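3.2 Coding the ceasefire talks

The Drurkura–Zurimo record is a useful test because the two governments met often and kept fairly complete minutes. We worked from 484 documents: joint statements, summaries of closed sessions, and cables released after the archive at Dukeo was opened to outside readers. Documents that dealt only with travel or seating were dropped before coding began.

Each remaining document was read twice. The first reading marked every offer, threat and refusal. The second reading recorded whether the statement was made in public or in private. When the two readings disagreed, the stricter label was kept. This lowers the number of offers in the final set, and the results below should be read with that in mind.
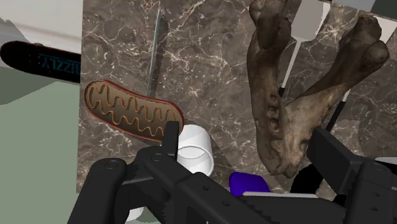
Threats were harder to code than offers. Both sides used set phrases ("grave consequences", "all needed steps") that had lost much of their force by the third round. We counted a phrase as a threat only when it came with a named action or a deadline. Under this rule, 57 statements qualified. Most were made by Zurimo in the weeks before the Hamdan meeting, when its forces were moving back toward the border.

Private threats were rare. Those we did find were narrow and concerned prisoner exchanges or fishing rights – matters on which either side could act without asking its parliament.

3.3 Timing of concessions

A concession was defined as any written change that moved a party closer to the other's last stated position. By this measure there were 294 concessions over 8 rounds. They were not spread evenly. The opening rounds produced few, and the pace rose once inspections were taken off the main agenda and given to a technical group.
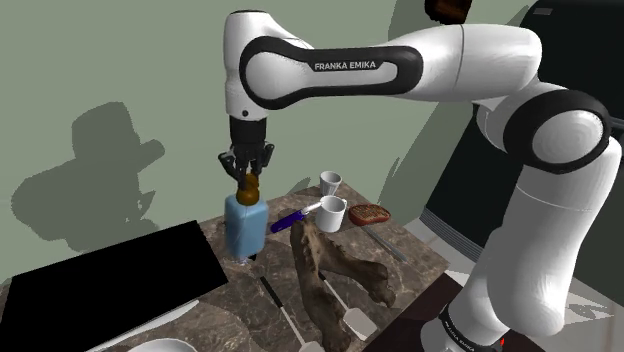

Earlier work on summit diplomacy expects leaders to save their largest concessions for meetings held in person. The Hamdan meeting gives only weak support for this view. The text signed there repeated language already agreed by deputies, and the one new clause, on overflight notice, was later dropped by both sides.

The link between public threats and later concessions is also weaker than expected. Rounds that followed a public threat did not produce more movement than rounds that did not, once the length of the round is taken into account (Figure 4). Drurkura in particular tended to answer threats with delay, asking for a recess or sending the draft back for translation.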